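# Surnden Color and Shape Words

Surnden Color and Shape Words is a collection of short written phrases in which adults name the color, shape and position of everyday objects. It was compiled by the language group at the Amelel Institute and is intended for the study of how speakers choose between a short name and a longer one.

## Contents

The collection is supplied as plain text, one phrase per line, with a tab between the phrase and its session number. Phrases are stored as they were written. Spelling errors were kept in the main file, and a corrected copy is in the folder `normalized`.

| File | Purpose |
|---|---|
| `phrases.txt` | Phrases as written |
| `normalized/phrases.txt` | Phrases with corrected spelling |
| `sessions.txt` | Session number, prompt set, language background |
| `guide.md` | Rules used by the annotators |

There were 86 writers in 14 sessions. Each writer answered 40 prompts. Writers who left a prompt blank are marked with a single hyphen on the relevant line.

## Prompts

Prompts were drawn from two sets. The Bimetti set deals with household objects such as cups, spoons and folded cloths. The Zieliński set deals with toys and small building pieces, where several objects may share a name and the writer must add a color or a place word to tell them apart.
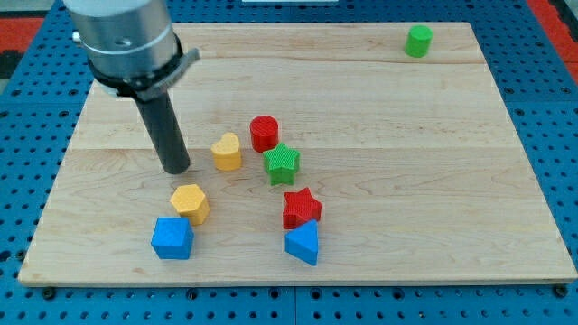 *Figure 1. Toy blocks on a wooden board.*

Writers were asked to produce a phrase that another adult could use to find the intended object. No minimum length was set. Phrases range from a single noun to full sentences, and no attempt was made to shorten the longer ones.

## Annotation

Every phrase was read by 2 annotators working separately. Each marked the head noun, any color word, any shape word and any place word. Where the annotators disagreed, both readings were kept and the line carries the tag `split`.

Compound color words such as "blue-green" are treated as one word. "Light" and "dark" are marked as part of the color word only when they stand directly before it.

## Known limitations

- All writers were adults, and the collection should not be used to draw conclusions about children.
- Place words depend on where the writer was seated. Seating was not recorded for the first session.
- Regional names for household objects appear unevenly across sessions.

## Terms of use

The files may be used for teaching and noncommercial research. Published work should cite the collection by its full title and state which copy of the phrases was used. Corrections may be submitted through the issue tracker and are reviewed each April.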